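5.3 Prueba comparativa de almohadillas en pinza manual

Este apartado describe el ensayo de agarre con el par de pinzas manuales Stiver antes de montar los dedos en el brazo. Se realiza después de la calibración de apertura (5.2) y antes de asignar perfiles en el controlador Mulia. Los dos tipos de objeto de referencia son el rígido estrecho (tubo de cosmético) y el blando plegado (paño). 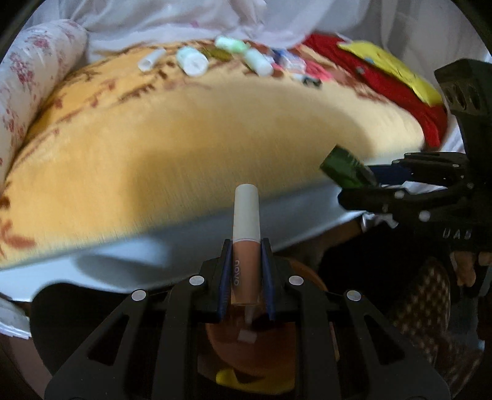
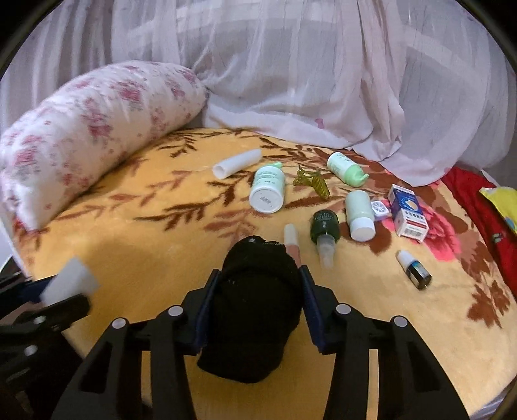
Agarre entre las dos almohadillas azules: objeto rígido estrecho, primera imagen; paño negro plegado, segunda imagen.

Rosângela Vieira pide añadir que, con tela, conviene cerrar la pinza en dos tiempos: un primer cierre hasta el contacto y un segundo hasta el tope del gatillo. Con un cierre único, escribe, el paño se escurre hacia la punta y el registro de apertura queda con un escalón que luego el filtro interpreta como pérdida de objeto. Recomienda además repetir la serie con la mano izquierda, pues las dos pinzas no ofrecen la misma resistencia de muelle aunque salgan del mismo lote.

La recomendación queda incorporada en el paso 6.

Material necesario

Par de pinzas Stiver con almohadillas estándar
Juego de almohadillas Peixoto, dureza 40 Shore A
Llave hexagonal de 2 mm
Unidad de registro Clusstead con la tarjeta formateada

Procedimiento

1. Apague la unidad de registro y desconecte el cable de ambas pinzas.

2. Compruebe el juego de los pivotes. Cada articulación debe girar libremente y sin holgura lateral. Si hay holgura, apriete el tornillo un octavo de vuelta y vuelva a comprobar.

3. Limpie las caras de contacto con un paño sin pelusa. No aplique alcohol sobre las almohadillas Peixoto.

4. Conecte las pinzas, encienda la unidad y espere a que el indicador quede fijo en verde.

5. Sujete el objeto rígido en posición vertical, centrado en la altura de la almohadilla. Mantenga el cierre 9 segundos y suelte.

6. Sujete el objeto blando por la zona plegada. Cierre primero hasta el contacto, haga una pausa breve y cierre después hasta el tope. Mantenga y suelte como en el paso anterior.

7. Repita los pasos 5 y 6 con la otra pinza. Guarde cada serie en un archivo distinto.

8. Sustituya las almohadillas estándar por las Peixoto y repita desde el paso 4.

9. Abra las series en el programa de comparación y superponga las curvas de apertura. Seleccione el juego cuya curva presente menor deriva durante el mantenimiento.

PRECAUCIÓN: No sustituya las almohadillas con la unidad encendida. El sensor de apertura toma como cero la primera posición leída tras el arranque.

PRECAUCIÓN: En envases flexibles con líquido, no lleve el gatillo al tope. Deténgase cuando la curva deje de descender.

Nota: Los registros de menos de 700 muestras no se admiten en la comparación. Si el programa rechaza un archivo, repita la serie completa, incluida la del objeto que se registró correctamente.

Nota: El perfil asignado a los objetos rígidos no es válido para tela. En el controlador Mulia se guardan como entradas independientes, aunque compartan almohadilla.

Revisión del apartado: 1/19/22. El apartado 5.4 trata el montaje de los dedos en la brida del brazo.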